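Sep 7, 2021

# Write down the color temperature

Most arguments about residential lighting are arguments about fixtures. People will spend weeks choosing a pendant and four seconds choosing the lamp that goes in it. My position is that the order should be reversed, and that any specification for a house, however modest, should state the color temperature, the color rendering and the dimming method of every source before it names a single shade or canopy. I have held this view for a long time and have become less patient about it.

The term "color temperature" refers to the correlated color temperature of a source, given in kelvins. A lower number is yellower. A household incandescent lamp sat somewhere below 3,000 K whether or not the buyer knew it, and dropped further when dimmed. The buyer never had to write anything down. Every lamp on the shelf came from the same narrow band, and the whole vocabulary of domestic lighting (soft, bright, reading, accent) was built on the assumption that hue was fixed and only quantity varied.

LED lamps removed that assumption and the vocabulary did not catch up. A package marked "warm" may hold either of two visibly different products. A package marked "daylight" holds something much bluer than most people want over food. The number is usually printed on the back in small type, and it is the only part of the package worth reading.

## The open plan makes it worse

In a house with doors, a mismatch between rooms is tolerable. The eye adapts on passing from one to the other, and within a minute or so the new light looks white. Adaptation needs a fairly uniform field to work with, however. When two sources of different temperature are visible at once, the eye settles on one and reads the other as tinted.

An open plan guarantees that several sources are visible at once. Kitchen, table and stair share one ceiling or one line of sight, and they are commonly lit by three separate purchases: a track, a pendant, and whatever the electrician had in the truck for the stair.
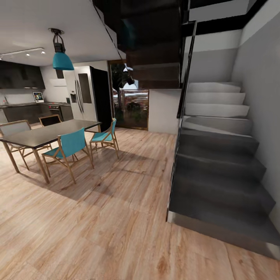

The failure is seldom dramatic. Few clients call to complain that their pendant is 500 K off the track. They say the table looks dingy, or the kitchen feels like a clinic, and then they buy a brighter lamp. A brighter lamp of the wrong temperature makes the difference easier to see. I have visited houses where this was done twice in succession.

Floors deserve a mention. A pale wood floor is a large reflector with a color of its own, and it returns light to the underside of everything in the room. Under a warm source it goes toward honey. Under a cool one the same boards can look gray, and the owner blames the finish. Floor samples should be judged under the lamp that will be installed, at night, laid flat. Judging them upright in a showroom window tells you how they look upright in a showroom window.

## Rendering is a separate number

Color temperature describes the tint of the light. It says very little about how well the light shows the color of objects. For that there is the color rendering index, which has well-known defects. The general index is an average over eight test colors of modest saturation, and a strong red is not among them. A lamp can post a respectable average and still make tomatoes, skin and cherry veneer look tired. The ninth sample, R9, covers saturated red, and it is reported separately when it is reported at all.

I ask for R9 on anything lighting a table, a cooktop or a mirror. Suppliers sometimes answer that customers do not ask for it. I regard that as a reason to print it.

Maarja Kütt, with whom I have disagreed in print before, holds that this is fussiness. Her case is that a household is not a gallery, that people live happily under mediocre light, and that a specification nobody in the house can verify will decay at the first failed lamp. The third point is the strong one. I grant that a schedule kept in a drawer does no work. Where we part is on what follows from it. She would simplify the specification until it needs no upkeep. I would write the lamp data on a label inside the panel door, next to the breaker list, where the person replacing the lamp will eventually look.

## Three cases

The Trekness house was a full renovation with an open ground floor. The drawings named every fixture by maker and finish and gave no lamp data. The contractor bought to price. The ground floor ended up with three temperatures, and the cost of correcting it was almost entirely labor, as two of the fixtures had integrated LEDs and had to come down whole. A single added column in the schedule would have prevented all of it.

Ornine was a smaller job, a row house with a narrow kitchen. The owner had read a good deal and specified 2,700 K throughout, with R9 stated for the counter and the table. The fixtures were inexpensive. It is the better lit of the two houses, and I say that having liked the Trekness pendants very much.

Karagiannis is the instructive one. The temperatures were correct and consistent, and the result was still poor, for the reason that the dimmers were leading-edge units left over from the incandescent installation. The lamps were rated for trailing-edge control. At low settings they shimmered, and below a certain point they went out together. The owner ran them at full output every evening and concluded that LEDs are harsh. Dimming compatibility belongs in the same line of the schedule as temperature. They fail together in the owner's mind whatever their separate causes.

## Lighting what hangs on the walls

Pictures and posters get treated as an afterthought, usually by turning the last head on a track toward the nearest one. Two problems follow. The first is reflection. Glazed work lit from too shallow an angle throws the source back at a standing viewer. The usual advice is to aim the beam 30 degrees from vertical, and it holds up well for work at ordinary hanging height. The second is shadow. A deep frame, a shelf or a tall piece of furniture between the head and the wall will lay an edge across the print, and a white margin shows it more plainly than the printed area does. 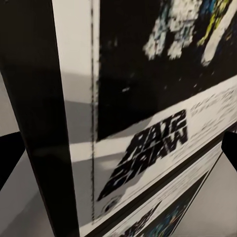

*Framed poster with a gray diagonal shadow crossing its white border.*

The correction is normally a matter of moving the head along the track and aiming again. It costs nothing if the track was made long enough to begin with. A track cut to suit the cabinets will stop where the cabinets stop, and the wall beyond it will be lit from whatever angle remains.

White margins are also the most sensitive test surface in an ordinary house. Paint is rarely neutral and fabric never is, but paper is close enough that a mismatch between two sources shows at once. I carry a sheet of plain uncoated paper for this purpose and hold it under each lamp in turn. The paper will not give you a number. It will tell you that two numbers differ, and in a finished room that is usually the question.

## What a schedule should contain

For each source, I want the following on one line:

- Correlated color temperature, as a number, with no adjectives
- General rendering index, and R9 where food, skin or wood is lit
- Output in lumens at the fixture, after losses in the shade
- Dimming method and the dimmer model it was tested with
- Whether the lamp can be replaced without replacing the fixture

The last item is the one most often resisted. Integrated fixtures are slimmer and frequently handsome. They also tie the life of a piece of metalwork to the life of a driver. The Sastum range, which I have specified and will again, comes in both forms, and the replaceable version is slightly taller. I have yet to meet a client who could tell them apart once they were on the ceiling.

An objection I hear from architects is that the lamp column lengthens the schedule and invites questions from the client. Both are true. The questions are generally good ones, and they arrive while the ceiling is still open.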